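**1/** Seit Montag räume ich das Geschirrregal um. Die flachen Schalen von Brovico standen bisher im Stapel, jetzt soll jede einzeln aufrecht stehen.

**2/** Ich probiere dafür Tellerständer aus gebogenem Draht, schwarz, von Zorkeck. Vorne zwei Schlaufen als Füße, rechts geht ein Stab nach oben. Auf dem Holztisch sieht man gut, wie viel Platz Schale und Ständer nebeneinander brauchen.

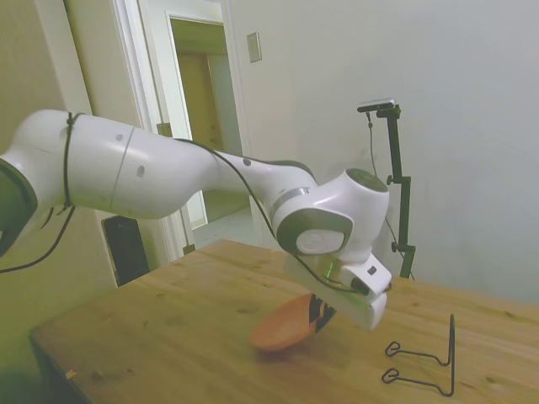
## Zum Regal

**3/** Das Regal ist ein Wulwood, 90 cm breit, Böden 30 cm tief. Für stehende Schalen reicht die Tiefe gut. Den mittleren Boden habe ich zwei Löcher tiefer gesetzt.

**4/** Gefragt wurde nach dem Preis: 8 Euro pro Ständer. Im Set wären sie günstiger, aber ich wollte erst einen testen.
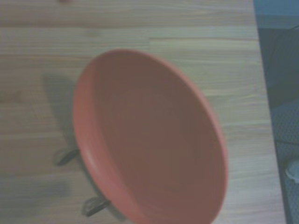
**5/** Terrakotta wollte ich eigentlich gar nicht mehr kaufen, weil mir der Farbton in der alten Küche zu viel war. Im Regal mit weißer Rückwand gefällt er mir wieder. Innen ist die Schale matt und ohne Muster, der Boden dunkler und bräunlicher als der Rand. Aufrecht hingestellt zeigt sie also beide Töne, im Stapel war davon nichts zu sehen.

**6/** Die große Platte von Mwakyusa hat 44 cm und passt in keinen Ständer. Sie bleibt liegen, ganz unten.

**7/** Offen ist noch das oberste Fach. Da kommen vermutlich die Gläser hin.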